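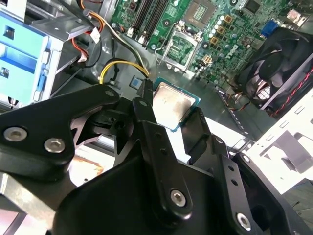
Juvine Parts Board, model 30

The Juvine Parts Board is a gray board for people who build, repair or teach desktop computers. It keeps the processor and the memory in a fixed place while the case is open, so the small parts do not travel over the table. It was drawn by Romain Mallet for the repair courses of Drolska and is now sold to everybody.

The board can stand upright or lie flat. We recommend upright, because dust stays less on the surface. Two rails hold a square processor by its edges. Please put it with the metal lid to the outside. 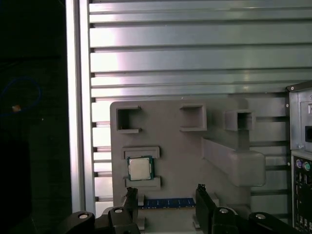
Parts Board with processor between the rails and blue memory module below.

What you receive: 1 board, 2 wall clips, 1 printed sheet with the positions. The computer and its parts are not included.

Weight: 300 g
Color: matte gray only
Order code: Ojo 101

Before you take a processor from the board, open the socket in the computer completely, lever and frame. Hold the processor only by the edges and never touch the contacts. It goes in without any force. If you feel resistance, lift it again and look at the corner mark.

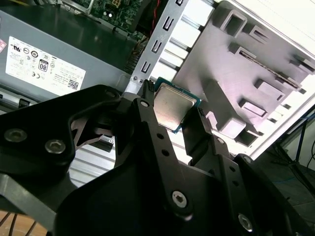 Fovgate Workshop Catalog, page 30

Disconnect the power cable before you begin. The label on the power supply should stay readable, please do not cover it with tape. Cables which hang over the socket can be moved to the side with a soft strap (sold separately).

Boards ordered since May have the thicker rails. Older boards can still be used with all our clips.

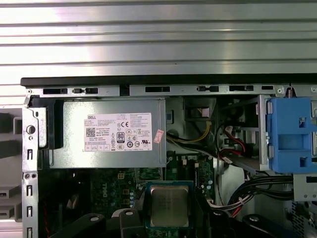 Can I leave a processor on the board for a longer time?
It can stay there as long as the room is dry, but for storage over many months we advise a closed antistatic box.

Page updated 11/17/21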